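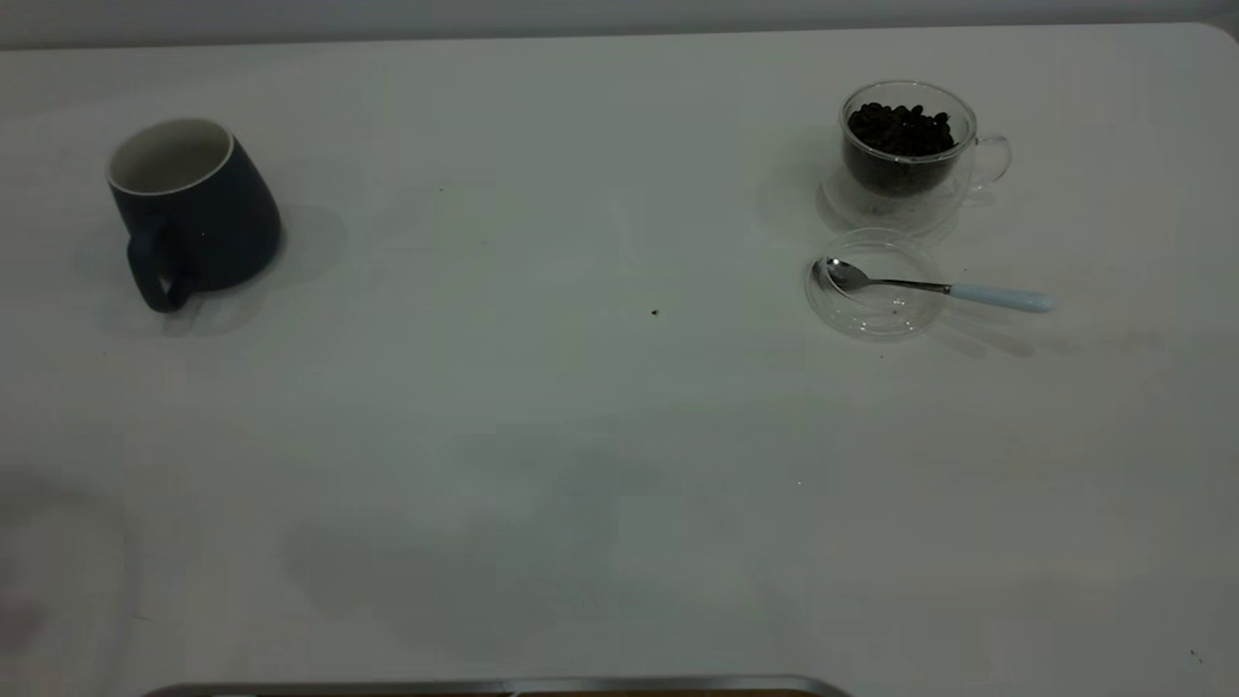

Huiling Xie wants to know whether the tasting corner will be ready before the August intake, and whether the money covers refills. Short version: yes to the first, nearly to the second. Longer version follows, sorry its a bit rushed.

Progress report, Jolleron staff coffee table, second installment

Done so far
Table in and wiped down. Mugs: dark blue ones chosen over the gray, they hide stains and people liked the weight. Order of 10 from Wilczyńska, all arrived. Beans kept out in clear double-walled glass so people see what they're getting before they grind. Went over well at the 10 a.m. trial.

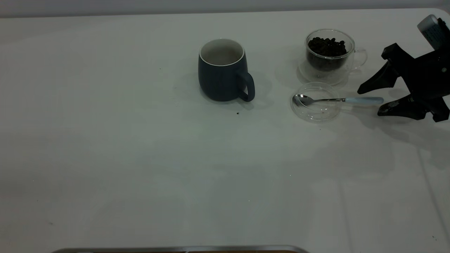 Mug, beans and teaspoon on the Jolleron table.

Spending
200 granted. Just over 100 gone, mostly mugs and the first beans from Kovo. Receipts with Wagner Trindade, he has the folder. One still missing (filters), chasing it.

Not done
Grinder. Relport quoted, then went quiet, called twice. Using the old hand one from upstairs, slow but ok for small groups.
Labels for the beans, roast and date. Drafted, not printed.
Crumbs and bean bits on the table by afternoon, need a small brush and somebody's name on a wiping rota.

Next
Get an answer out of Relport or go elsewhere. Print labels. Second trial with the evening group, same set up, lighter roast if Kovo has it in. Would like to move what's left of the mug money to beans, please confirm thats alright before I reorder.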